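Share this entry | 4 shares | 2 comments

Notebook, September, Thursday
Wiping task, head-camera demos vs. remote control

Started at 8:40 with the arm still in its parked pose from last night and the wrist calibration off again. Re-zeroed twice. The second zero held. I am writing down that it held, given that on the last three entries I wrote that it was fixed and then it drifted by lunch.

Where we are with data. The Fanum set (people at home, camera on the head, own hands, own desks) has 2,545 clips delivered. After the first filter 1,593 are left. After the second filter, the one that asks for both hands in view during the wipe itself, 1,055. So well under half of what we paid for reaches the trainer, and I haven't started complaining about the labels yet. The remote-control set from our own bench is 500 episodes, all usable in the sense that the files open and the joint angles are there.

The claim in the Sandu write-up is that the head-camera clips teach the policy "what cleaning is" and the remote-control episodes only have to teach it "how this arm moves." I don't buy it yet. I would like to, as the bench episodes are slow and my shoulders hurt from the leader arms. But I have read the write-up three times and the comparison in it is between both sets together and the small set alone. More data beat less data. That says nothing about which kind.

So the plan for today was the boring comparison. Same network, same number of steps, three runs:

Run A: bench episodes only.
Run B: bench episodes plus the filtered Fanum clips.
Run C: bench episodes plus the same amount of Fanum clips with the hand tracks shuffled between clips, so the pictures are real desks and the motion is garbage.

If B beats A and C doesn't, fine, I will eat my words in the next entry. If B and C come out the same, then the gain is coming from the network seeing more desks, and we could get that from much cheaper footage with no hands in it at all.

While A was training I went through Fanum clips by eye, desk wiping only. Left them in random order. General impression: these are good recordings of people cleaning and poor recordings of anything our arm could copy. People brace, lean, swap hands. The pressure is the whole task and there is no pressure in a video.

Spent longest on one clip because it keeps coming up near the top when I sort by tracker confidence.

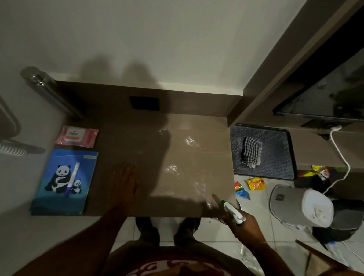
Fanum clip, desk wiping. Sprayer in the right hand, left hand flat on the desk. Note the glare across the wet part.

Two problems with it as a demo. First, the left hand. A person with a palm on a desk may be steadying it, resting, or partway through a stroke, and the tracker hands me the same flat pose for all of those. The fingers are a bit smeared here too, so I don't trust the fingertip positions to better than the width of a finger. Our labeler has it down as "support." Maybe. The label is a guess and it goes into the trainer as if it were a measurement.

Second, the sheen. That patch is the only thing that tells you where to wipe, and to the depth estimate it is a hole. I ran the depth on this frame and got a pit in the desktop where the bright streaks are. The person knows the desk is flat. A policy that trusts the depth would try to reach down into it. We could mask the bright pixels, but then we are masking the one cue for the task. I don't have an answer. The Jaltmont people say a polarizing filter on the bench camera takes care of it, which does nothing for clips already recorded.

A third thing, smaller. There's a lot lying around in these homes, and that is supposed to be the selling point. In this one alone you have a pack of wet wipes and a blue panda folder sitting on the desk, and wrappers on the floor. A person reads the folder as something to keep dry. Whether the policy picks that up, or just learns that blue rectangles go on the left, is the kind of thing I'd want tested before it goes on a slide. Cheap test: put a folder on our bench, left side, then right side, then in the middle of the wet patch. Did not get to it today. Bench needs a folder we don't mind ruining.

11:15. Run A done. Rolled it out on the bench arm with the Trunska gripper holding the cloth. It wipes. It wipes the same oval every time regardless of where I spray. Ten tries, sprayed in a different spot each time, and the oval hit the wet part on four of them by luck. Our success script scored seven, because it counts a try as good if the cloth touches any wet pixel. Changed the script to ask for most of the patch covered. New score for A is two. I would suggest we rescore the older runs before anyone quotes them again.

Lunch. Leader arm left elbow is clicking. Tightened the two outer screws, still clicks, put tape on it so the next person doesn't think they broke it.

1:30. Remote-control session while B trained. Meant to add spray episodes, meaning the arm picks up the bottle, squeezes, sets it down, then wipes. Gave up on the squeeze after an hour. The trigger needs more force than the gripper gives at the tip, and if you choke up on the bottle the pads block the trigger. The operator can't feel any of it through the leader arm. I was squeezing harder and harder on a handle that reports position only, and the bottle rotated in the pads until it was spraying the camera post. Wiped down the camera post by hand, took me four seconds, noted for perspective.

What did work somewhat: hand-guiding. Arm in float, I hold the wrist and push it through the wipe myself. You feel the cloth drag, so you naturally press about right, and the path comes out smoother than anything I've done with the leader arms. The drawback is that my forearm is in every camera view, and at test time there is no forearm. Last spring's entry says the policy learned to wait for the arm to show up. I believe that entry. Possible fix is to record the path by hand with the cameras off, then replay it with cameras on and save the replay. The replay drops a little pressure in the corners. Did a handful this way and they look usable. They also take twice as long, which should go in the cost table next to the remote-control number, where at the moment there is a blank.

3:50. Run B done. New script, ten tries, same spray spots as A (marked with pencil on the underside of the sheet). Three. The oval has turned into a sort of wider oval. It does shift toward the wet patch when the patch is far to the left, and on the right it ignores it. I noticed that in a lot of the clips I watched the sprayer is in the right hand, so the right side of the view may be full of bottle right when the patch first appears. Speculation. Needs a count, and the labels don't record which hand has the bottle, so somebody has to watch them.

Two versus three out of ten is nothing. Writing that in plain words so it does not become "fifty percent improvement" by Monday's call, which is how the grasping result got its number.

4:30. Run C started, will finish overnight. Someone on the other bench asked why spend a night of compute on shuffled data. Because without it B has nothing to stand next to. If C comes back at three as well I will be annoyed but at least I'll know what I am annoyed at.

To do, in no special order:
– Rescore old runs with the coverage rule.
– More than ten tries per run. Thirty at the minimum, fixed spray spots, someone other than me doing the spraying.
– Folder test.
– Ask Fanum whether any of their recorders wore a glove with pressure pads. Sales page hints at it. The files we got have no such column.
– Re-zero wrist before anything. Write down the offset this time, before and after.
– Try a pump bottle or a pre-wet cloth and drop the trigger from the task entirely. I know the demo is supposed to have a spray bottle in it. The demo can have a person holding the bottle.
– Elbow screws.

Wrist check at 5:20 before shutting down: off again, same direction as this morning, a bit less. So the held zero held for most of a day. Run B rollouts were late in that day and A's were early, so part of any difference between them could be the wrist. Should redo A tomorrow after a fresh zero, back to back with B, before looking at C at all.

Cloths are soaking in the sink. Please don't use the blue one, it sheds and the lint shows up in the depth.

2 comments | Log in to comment

We use cookies to keep you signed in and to remember your notebook settings. Accept | Manage settings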